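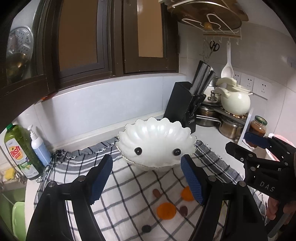 Dineo Steyn

Housing Services > Resident Support > Shared Kitchens > Threads

1/ The Resident Support team at Nernitz has revised its guidance on fruit bowls and counters in shared kitchens. The new text replaces section 8 of the kitchen handbook. This thread sets out the main points for residents and floor representatives.

2/ The guidance applies to every shared kitchen in the Nernitz and Czarnecka buildings. Studio flats with their own kitchens are not covered, though tenants there are welcome to follow it.

3/ Each shared kitchen may keep one fruit bowl on the counter. The bowl may be provided by residents. It should be glazed or otherwise washable on the inside, and it should be wide enough for the fruit to lie without being stacked high.

4/ Decoration is permitted. The white shell-shaped bowl with googly eyes on its front is entirely acceptable under the new text. Residents are asked only to keep decorations on the outside of the bowl, away from the food.

5/ We have been asked whether stuck-on decorations survive washing. That depends on the glue. Please wash a decorated bowl by hand in warm water, wipe around the decoration and do not leave the bowl to soak.

6/ Scalloped and ribbed rims need a little more attention than plain ones. Juice dries in the folds. A soft brush with a drop of washing-up liquid is sufficient; scouring pads are not to be used on glossy finishes.

7/ Cloths. The earlier handbook did not allow a cloth under the fruit bowl. We have withdrawn that rule. A cotton or linen cloth may now be laid on the counter, provided that it is kept well away from the hob.

8/ Checked cloths with a fringed edge are allowed. The fringe should lie flat on the counter and should not hang over the front, where it can catch in a drawer.

9/ Pale cloths with a printed pattern have one drawback: a small stain can pass for part of the print. Orange and brown dots are a case in point. Run a hand over the cloth when the bowl is lifted and feel for anything sticky.

10/ Cloths are to be shaken out over the sink and washed at 40 degrees. The floor rota now has a line for this. Residents who would prefer not to have a cloth in their kitchen should raise it at the floor meeting.

11/ Washing-up liquid and pump bottles may stand together against the wall at one end of the counter, as with the lemon dish soap and the white pump bottle. They should not be moved in beside the fruit.

12/ Any liquid decanted into a pump bottle must be labelled with its contents. Two pale liquids in two plain bottles are easily confused, and last July a pan of rice in Czarnecka was lost in this way. Labels are held in Room 239.

13/ What may go in the bowl. Whole, unpeeled fruit that keeps at room temperature: apples, mandarins, pears, bananas, and plums that still need to ripen. Cut fruit belongs in a covered box in the refrigerator, marked with a name.

14/ Apples and bananas hasten the ripening of whatever is next to them. Where a kitchen has firm plums, this can be useful. Where the plums are already soft, please keep the apples to the other side or put the plums in the refrigerator.

15/ Dates were not mentioned in the previous handbook. They are now. Dates may be kept in the fruit bowl for the day. Overnight they should be returned to a lidded jar, as they dry out and attract ants in the warmer months.

16/ When the bowl is cleaned, take the fruit out and set it on the clean cloth or on the counter. Go through it piece by piece before it is returned. Heavier fruit goes in first, and dates and soft plums go on top.
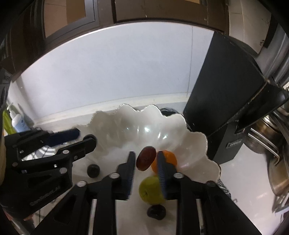
Rehema Kioko: Should the fruit be washed before it goes in the bowl, or when somebody takes it? Our floor is divided on this and both sides claim the handbook is with them.

17/ Thank you for the question. The handbook was unclear and the wording has been corrected. Fruit should be washed when it is taken and not before. Moisture left on the skin shortens the life of plums in particular.

18/ The exception is fruit with visible soil on it. Rinse it on arrival, dry it fully with a clean tea towel and leave it on the counter for a short while before placing it in the bowl.

Rehema Kioko: Thank you. And mandarins? Some of us do not wash them at all as the peel comes off.

19/ We advise a rinse for mandarins also. The hands that peel the fruit are the hands that divide it. The text does not make this compulsory.

20/ Spoiled fruit. Any resident may remove a piece of fruit that is mouldy or leaking, whoever bought it. There is no need to ask first. Please put it in the food caddy and wipe the inside of the bowl on the same occasion.

21/ Bruised fruit is a different matter and should be left for its owner, or moved to the front of the bowl where it will be eaten sooner. Several floors in Nernitz already do this and report fewer fruit flies.

22/ Ownership. Fruit in the bowl is regarded as shared. Fruit that is not to be shared should be kept in the resident's own cupboard or refrigerator shelf. Notes attached to individual apples have been tried and are not recommended.

23/ A word on position. The bowl should stand clear of direct sun and at least an arm's length from the kettle. On shorter counters this may mean moving the toaster. Facilities can fit an additional socket on request; please quote form 1425.

24/ Kitchens without a bowl may borrow one from Resident Support. The lending bowls are plain white and come in two sizes. They are to be returned clean at the end of the tenancy, and chips should be reported when they happen — there is no charge for ordinary wear.

25/ Food caddy liners are available from the same place. They are the small size. Residents of Czarnecka should note that the larger liners left in the ground floor cupboard belong to the refuse store and do not fit the kitchen caddies.

26/ Printed copies of the new section 8 will be placed in each kitchen, inside the door of the cupboard above the sink. Please take down the old sheet when the new one goes up. The two differ on cloths and on dates.

27/ The guidance takes effect on October 6, 2021. Floor representatives who need a large-print copy, or a copy in another language, may call extension 2085 or leave a note at Room 239.

28/ Replies to this thread are read during office hours. Questions concerning refrigerators, shelf allocation and the communal freezer will be dealt with in a separate thread once the section on cold storage has been agreed with both buildings.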